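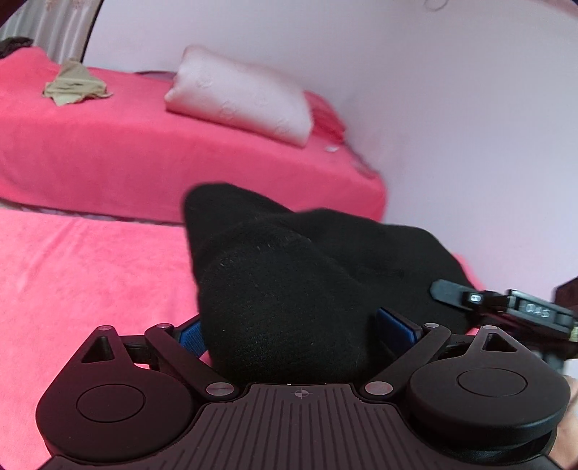 Figura 2. Vivienda 16, dormitorio, abril.

4.2. El cambio de temporada como momento de decisión

De todo el trabajo de campo, el cambio de armario fue lo que más nos sorprendió. Esperábamos una tarea rutinaria, casi mecánica, y encontramos una auténtica deliberación doméstica, llena de dudas, pequeñas negociaciones y recuerdos. En las 23 viviendas estudiadas, guardar la ropa de punto del invierno resultó ser la ocasión en que más prendas cambiaban de destino: pasaban de una persona a otra, bajaban de categoría («para estar por casa») o salían del hogar. Sakai ya había propuesto en su tesis que el armario funciona como un archivo que se revisa por tandas, y nuestros datos encajan muy bien con esa idea.

El inventario reunió 200 prendas de punto entre jerséis, chaquetas, bufandas, guantes y gorros. De ellas, 31 se descartaron durante la primera revisión y 16 volvieron al cajón días después, en varios casos tras una conversación con otro miembro de la familia. Este regreso nos parece fascinante. En las entrevistas aparece descrito con verbos muy físicos (rescatar, pescar, sacar de la bolsa) y casi nunca se justifica por el valor económico de la prenda. Una participante de Tomon lo explicaba así: «Ese jersey ya lo había tirado con la cabeza, pero lo toqué otra vez y no pude».

El tacto pesa muchísimo. Las personas entrevistadas frotaban el puño, estiraban el elástico, acercaban la lana a la mejilla, y solo después hablaban del color o del corte.
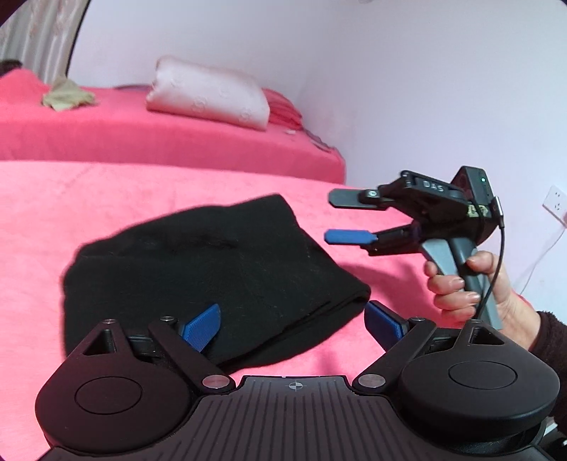 También el doblado merece atención propia. Distinguimos entre el doblado de tránsito, que deja la prenda en espera sobre una superficie cualquiera, y el doblado de guarda, más cuidadoso, que anticipa los meses de cajón. El primero es rápido y reversible; quien lo practica todavía no ha decidido nada. El segundo cierra la deliberación, y por eso varias participantes lo aplazaban hasta la noche, cuando la casa estaba en silencio. La diferencia se observa en Tomon y en Stedano por igual, pese a que en Stedano los inviernos son más largos y las prendas gruesas apenas llegan a retirarse del todo.

Los complementos pequeños siguen una lógica distinta. Gorros y guantes carecen a menudo de lugar fijo, circulan entre el recibidor y los dormitorios y escapan a la revisión general. Falcão los llama «prendas satélite», término que adoptamos con gusto porque recoge bien esa órbita irregular. Son además las que más se pierden y, curiosamente, las que menos se descartan de forma deliberada.

Queda abierta la cuestión de la polilla. En Perron, el miedo a los agujeros gobierna el calendario entero y obliga a lavar antes de guardar, mientras que en Irkard el lavado se deja para el otoño. Volveremos sobre este contraste en el apartado 4.3, donde lo relacionamos con el uso de fibras mezcladas y con los saberes heredados sobre la lavanda y el cedro.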